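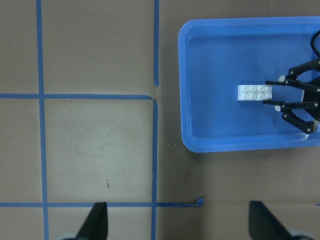 Kerport Foreshore Places is an open dataset of the small public spots along the Kerport waterfront: benches, slipways, steps down to the water, ferry landings, drinking taps, shady corners and the odd patch of beach that only exists at low tide. It has 1416 records and covers the whole shore from the Urnier mole to the far end of the Roman quay, plus the breakwater island in between, which most visitors look at from the promenade and never set foot on. Every place belongs to a cell, and the cells work the way blue painter's tape does on a sheet of cardboard: a few straight strips, a partial grid, and each thing lies in one rectangle or another. Where the shore bends, the grid simply stops and we use the nearest finished cell. It's crude, but it's very easy to explain to someone standing on a windy pier with a clipboard!

What's in the download

places.csv — the main table, one row per place, 16 columns
cells.csv — the 40 grid cells, with corner points and a short local name for each
ferries.csv — landings and the crossing each one serves
notes.txt — longer remarks that wouldn't fit in a column (do read these, they're the best bit)

Everything is UTF-8 and comma separated. Coordinates are in decimal degrees. Heights are in metres above the harbour datum, so don't mix them with heights from an ordinary walking map or you'll have benches underwater.

The columns people ask about

place_id: stable between versions. If a bench goes, its number goes with it and isn't used again.
kind: bench, steps, slipway, landing, tap, shade, beach, kiosk or other.
name_local: what people who live there call it. Often blank, sometimes wonderful. The stretch behind the old ice store is "the Oven" and anyone who has sat there in June will know why.
name_official: from the street signs or the harbour chart. Where those two disagree the sign wins and the chart name goes in notes.txt.
step_free: yes, no, or partly. "Partly" means you can reach the place without steps but can't use all of it.
tide_limit: the height of tide at which the place stops being usable. Blank for anything up on the promenade.
last_seen: month and year only.

How it was gathered

The first version was walked by Refugio Lozano and Lorcan Ní Bhriain over a single spring, going out at low water and again in the evening, because the waterfront is two different towns at those hours. Refugio did the mainland side. Lorcan took the island, along with a folding bike and a great many sandwiches. Later versions add places sent in by readers of the Brorkau walking guide, each one visited by one of us before it goes into the table.

Positions came from ordinary phones, and then we nudged them by hand against the harbour chart. Expect the promenade to be good and the outer breakwater to be less so. Under the cranes on the Roman quay the signal wanders dreadfully, and the 20 places there carry the flag gps_poor.

What it's good for

Planning a walk with someone who needs to sit down often. Working out which bits of the island you can reach between ferries. Drawing your own map — we'd love to see more of those, the one in the ferry hut shows a café that closed long ago. A school in Urnier used the beach rows to plot how the sand shifts along the inner side of the breakwater, and their charts made us very happy.

What it isn't good for

Navigation. Please don't bring a boat in with this. Landings are recorded from the land side and we have no depths at all.
Swimming safety. A row with kind "beach" means there is sand and you may stand on it.
Opening hours. Kiosks on the island keep their own time, and we gave up.

Known gaps

The naval end of the mole is fenced, so cells 37 and 38 are empty. That tells you about the fence and nothing about the shore behind it.
Shade was recorded in the afternoon. A spot marked as shade may be in full sun at breakfast.
Taps on the island are turned off in winter. We list them all year with the remark "seasonal".
Local names lean heavily towards anglers, who were the ones with time to chat.

Changes in this version

Added the new steps beside the Kerport ferry hut.
Split the long island promenade into separate stretches, with each bench now tied to its own stretch.
Fixed tide_limit for the slipways, which had been measured from the wrong mark on the wall (Lorcan's mistake, cheerfully admitted).
Renamed the column "sit" to "seats".

Licence and credit

Use it for anything you like, including paid work. Credit it as "Kerport Foreshore Places, Lozano and Ní Bhriain". If you change the data and pass it on, please say that you've changed it.

Corrections are very welcome, with the place_id if you have it and a description of the spot if you don't. "Third bench past the green bollard" has worked perfectly well before.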